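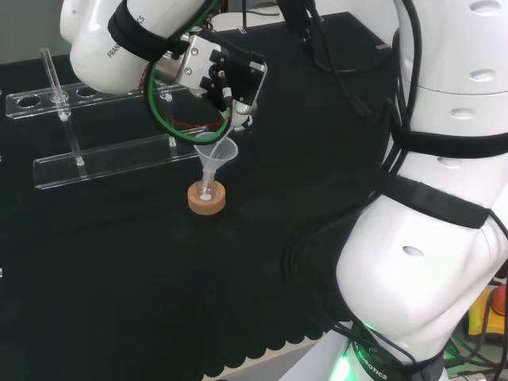 A remark from the Stotetti bench, passed on after the morning session, was that the funnel is the part of the method everyone thinks they already know, and that the written procedure gives it one line. The remark is fair. The present talk takes that one line and opens it out.

Speaker notes: Transferring powders into small vials
Teaching laboratories, Lirusero site
Afternoon session, August

Slide 1. Opening

Leave the title slide up while people find their seats. Welcome those who have come over from Rozīte and remind them that coats and bags stay outside the laboratory for the practical part.

State the scope. The talk covers dry solids going into narrow-mouthed glass vials by way of a small funnel. It does not cover liquids, and it does not cover anything that must be handled in the fume cupboard. Those have their own sheets.

Slide 2. What is on the bench

Keep this slide brief. A translucent plastic funnel, small enough for its stem to enter the mouth of the vial. A clear glass vial. A cork ring to hold it upright. A clear acrylic rack for tubes, placed to one side. The black cloth covers the table.

Pause on the cork ring. Newer staff tend to regard it as a stand for round-bottomed flasks only. It serves very well for a small vial, provided the vial sits down inside the ring and does not perch on it. Before anything else is done, the vial should be nudged gently with a fingertip. If it rocks, choose another ring.

Mention the cloth. A pale powder shows up against black, and a spill can be found and dealt with at once. The cloth must lie flat under the ring. A fold beneath cork is enough to tilt the vial.

Slide 3. Seating the funnel

The cone faces up and the stem goes down into the mouth of the vial. Say this even though it sounds obvious, then move on to the point that matters, namely the gap. If the stem fits the neck tightly, air cannot leave as the powder goes in, and fine material puffs back up. The funnel should be held slightly raised, so that the stem is inside the neck without sealing it.

Hold the funnel throughout. Do not let it rest on the vial by its own weight. A small vial is light and an unsupported funnel will bring it over.

Ask the room how they check that the stem is dry. Wait for answers. The answer we want is a clean tissue twisted to a point and passed through the stem, followed by a look through it towards the light.

Slide 4. Adding the solid

Small portions. Tap the side of the cone with the spatula handle and allow each portion to clear before adding the next. If the stem blocks, lift the funnel away over a weighing boat and clear it there. Never push a wire or a rod down the stem while it is in the vial.

Point out that in a vial of this size a small amount of white solid at the bottom can look like nothing at all from above. View it from the side, at bench level.

Refer to the Niltex trial. The site set itself 1573 transfers under the revised procedure, and the first 500 were reviewed before the wording was settled. The review led to two changes: the instruction to keep the funnel raised, and the instruction to place the rack to the side. Do not go into the figures further unless asked. The full report is held in the Lirusero office.

Slide 5. Removing the funnel

Tap the cone once more, wait 5 seconds, then lift straight up. The wait allows material clinging to the stem to fall. Lifting at an angle drags the tip across the rim and leaves powder on the glass, where it will prevent the cap from closing properly.

Cap the vial before moving it. Label it before putting it away. The label goes on the body of the vial and must not cover the level of the contents.

Slide 6. Questions likely to be raised

Static. Plastic funnels do hold a charge in dry weather. Stotetti prefer glass for this reason, and their procedure is equally acceptable where the powder is very fine.

Washing. Funnels are rinsed, drained stem down and dried fully before they go back in the drawer.

Practical session

Groups of 5 at each bench. Spatulas and weighing boats are given out at the door. Benches are to be left clear by four o'clock, with used funnels in the tray beside the sink.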